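Search this site
Enter keywords
Go

Where the Tea Goes: Shared Kitchens in Three Student Houses
Ravindran Sundaram
Term project, Household Studies, August 2019

My supervisor wanted a topic I could finish. I offered the decline of the formal dinner and was talked down, over several meetings, to tea. Specifically, I looked at who makes it, who drinks it and who washes up in three shared houses on Bramau Street, which the residents call Luo, Eltby and the Annex.

I left a paper log on each kitchen counter for 22 days. Residents wrote down every hot drink they made and whether they had offered one to anybody else. By the end I had 313 entries, four of them rude and one a recipe for lentils.

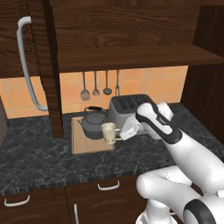

Storage turned out to matter more than taste. In all three houses the mugs lived wherever the first tenant had put them, and later tenants treated this as law. A cupboard above the counter is the usual arrangement, and a dark wooden one with a thick shelf board along its lower edge looks as if it could hold a dinner service for a small hotel. In Luo the equivalent cupboard held one bag of flour and a bicycle pump. The mugs were under the sink, and people who had to crouch for a mug rarely brought up a second one for a friend.

Eltby kept its mugs on hooks at eye level and recorded 65 offers of tea, the most of any house. Eltby also had the worst arguments about milk, so I wouldn't call it a happier place.

I had not planned to ask about favorite mugs, but residents brought the subject up themselves and then wouldn't drop it. Most had one they considered private property, and most thought this was understood by the others. It wasn't. The largest mug in each house was claimed by at least two people.
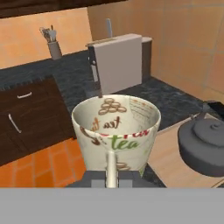
Figure 2. Large white mug with "tea" in green across the front.

Washing up was harder to study. Residents filled in the drinks column gladly and left the washing column blank, except in the Annex, where one person filled it in for everybody and underlined his own name. I have left his figures out of the results.
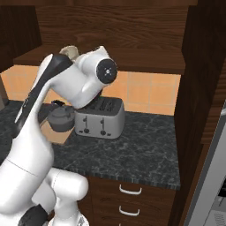 Figure 3. At the kitchen counter.

I did try a small change. In the second week I moved Luo's mugs up to the counter, with permission, and waited for generosity to break out. Offers went up for a few days — then someone moved the mugs back under the sink and wrote "better" on the log.

The other weak point is the season. Nobody in a warm house wants tea as badly as they will in December, and a repeat then would be worth doing by someone else. I would also ask about tables. Luo has none, and its residents drink standing up or in bed.

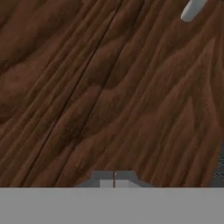

Figure 4. Dark brown wooden tabletop, showing the grain.

The blank log sheets are in the appendix. The completed ones are with my supervisor, apart from the last page from Eltby, which got tea on it.

Related projects
Bread, Toast and the Shared Freezer
Who Buys the Dish Soap?
100 Notes Left on Refrigerators
The Sturel Laundry Room: A Waiting Study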